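3.2 Upkeep of the Drunthorpe cell

Most reports on tabletop manipulation describe the arm and the policy and leave out how the cell is kept in working order. We suspect this hides a good deal of the variation credited to learning. The Drunthorpe cell was run for 3,000 trials under a written upkeep schedule, with recalibration every 243 trials. The schedule came from Evska, who supplied the mount, and we found little in it to support the chosen interval.

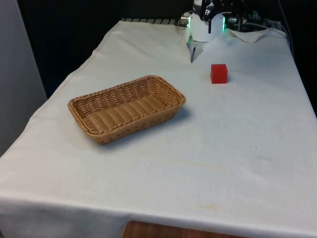
Figure 4. The Drunthorpe cell with the basket and cube used in the placing task.

Calibration drift was the fault we expected to find, and the logs do not bear it out. Of 388 failed grasps, only 51 came with a measurable offset at the fingertip. The table covering is a stronger suspect. A white cloth laid loosely over the table wrinkles, most of all toward the back, and the red cube in Figure 4 sits at that end, close to the gripper. A small object resting on a crease need not lie flat, and a height value measured on the bare table will not hold there. The schedule says nothing about smoothing or changing the cloth. Stains and specks such as those in the figure were also left to the operator's judgment, although the Tridcombe segmentation code treats the cloth as a plain background.

We added two steps in December: pull the cloth tight and clip it at the corners, then touch off the finger at four points on the covered surface. Grasp failures fell afterward. We would not lean on this result, as the finger pads were replaced in the same week and the two changes cannot be separated.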